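Irka Handheld Gripper, Set-up and Care Guide
Section 7: Changing the Finger Pads and Checking the Jaw

By the Priltau documentation desk, February

This section is for the operator who uses the Irka gripper at home or on a customer's site. It tells how to change the pads on the two fingers, how to check that the jaw closes evenly, and how to make a short test recording on cloth. The work takes less than 30 minutes for one gripper. If you have a pair, finish the first gripper completely before you open the second one. The pads of the left and right gripper are the same part, but the fingers are adjusted one by one in the workshop and must not be exchanged.

What you need

Pad set, order number 2271 (two pads, blue)
Small cross screwdriver from the tool pouch
Dry cloth without loose fibers
Alcohol wipe
Sheet of ordinary printer paper

7.1 When to change the pads

Look at the pads each Tuesday, or before the first recording of the week if you do not work on that day. Change both pads when one of them is shiny, has a cut, or stands away from the finger at the corner. Do not change only one. A new pad is a little thicker than a used pad, and the jaw will then close to one side.

7.2 Removing the old pads

1. Stop the recording and wait until the status light is off. Unplug the cable at the gripper side.
2. Lay the gripper on its back on a clean table, with the jaw open.
3. On the first finger, loosen the screw that is near to the pad. Two turns are enough. Leave the other screw of the finger as it is, it holds the finger to the slide.
4. Pull the pad straight out toward the tip. If it sticks, warm it with your hand for a minute and try again.
5. Wipe the seat of the pad with the alcohol wipe and let it dry.
6. Repeat the same for the second finger.

CAUTION: Do not use a knife to lift the pad. The black plastic under it is soft and the scratch will keep the new pad from sitting flat.

7.3 Fitting the new pads

1. Push the new pad into the seat until you feel the stop. The smooth side goes against the finger and the side with the grip goes inward.
2. Tighten the screw by hand until it just holds, then one quarter turn more.
3. Close the jaw slowly with the trigger. The two pads must face each other and meet along the whole length.
4. Put the sheet of paper between the pads, close the jaw and pull the paper. It must be held at the upper and at the lower end of the pad.
5. If the paper slides out at one end, loosen the screw again, seat the pad again, and repeat from step 2.

NOTE: If the paper test fails three times, do not try to bend the finger. Write down message code 507 in the service book and send the gripper to the Cadwaladr workshop.

7.4 Checking the camera view

1. Connect the cable and wait for the steady light.
2. Open the jaw completely and look at the preview. Both fingers must come in from the bottom of the picture, one on the left and one on the right, with a free gap between them.
3. Check that you can see both pads. If one is hidden, the camera mount has turned. Loosen the ring, turn the mount back to the mark, and tighten the ring.
4. Dark, round corners and bent lines near the side of the picture are normal with this wide lens. It is not necessary to correct them.

7.5 Test recording on cloth

A bed with a blanket is a good place for the test, but a sofa will also do. Use daylight if you have it.

1. Spread a blanket over the bed and fold one part of it back, so that there is a thick place and a flat place.
2. Stand at the foot of the bed and hold the open jaw a little above the near edge. Do not press down.
3. Start the recording. Grip the flat part, lift it a hand's width, and release.
4. Do the same at the fold. The pads should hold all the layers without the trigger being squeezed hard.
5. Stop after 32 grips and enter the result in the service book, together with the pad order number.

NOTE: Loose straps should hang away from the jaw. A strap between the pads gives a false closing value, and the test has to be started again.

If the cloth slips in more than a few grips, clean the pads with the alcohol wipe and repeat 7.5 one time. New pads sometimes carry a thin film from the packing.

Last updated: February
Irka is supplied and serviced by Jundimen. Contact the service desk | Copyright Jundimen | Back to top 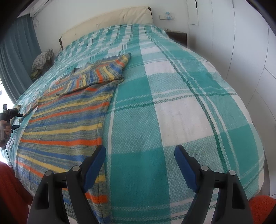
Fig. 7. Open jaw above the bed at the start of the cloth test (7.5, step 2).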